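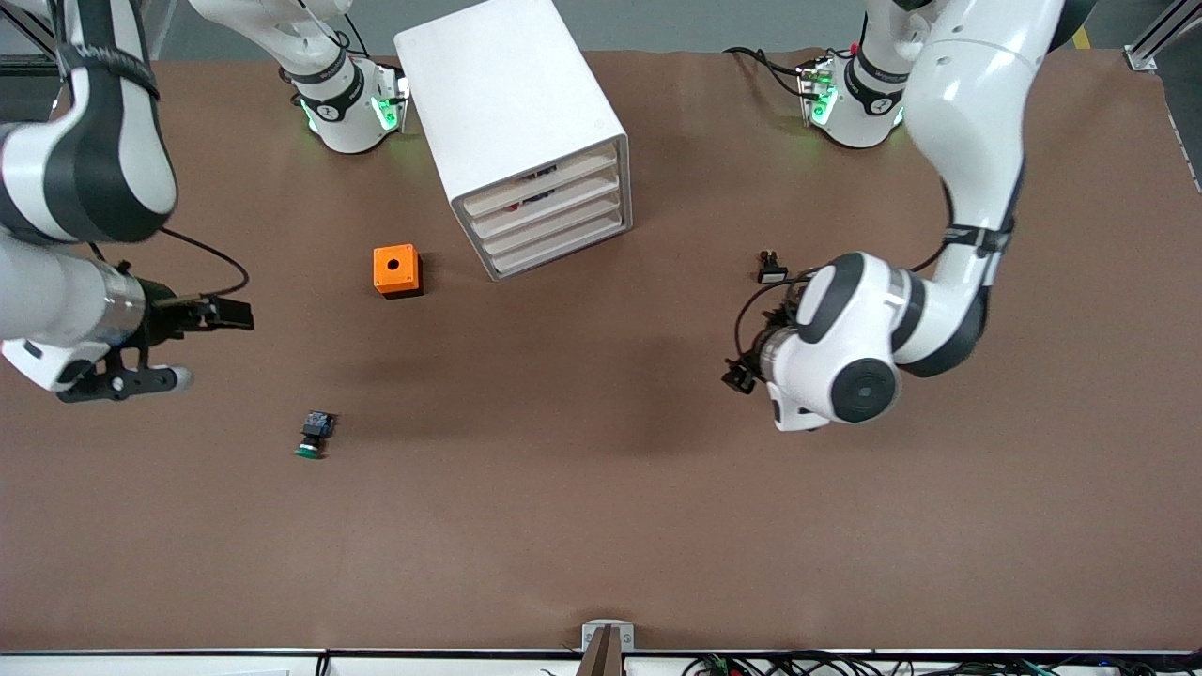

Ticket 654, still open, sorry! I'm back about the bottom drawer on my Kemik cabinet, which sticks halfway and then shoots out all at once. You asked where I keep it, so: it's the white one standing on the table with the brown covering, and it sits right on that covering with no feet or pads that I know of. I did try your first fix (empty it, lift the front, pull) and the drawer came out fine, but going back in it caught at the same spot.

Update, 4:27 p.m. - wiped both runners and rubbed a bit of candle wax on them. Way smoother! It still hangs up on the left, though, and I can feel a little burr in there with my fingernail. Could you send a replacement left runner to the Saststead address? I've had the cabinet since August and I'd love to keep it going.

Status: waiting on part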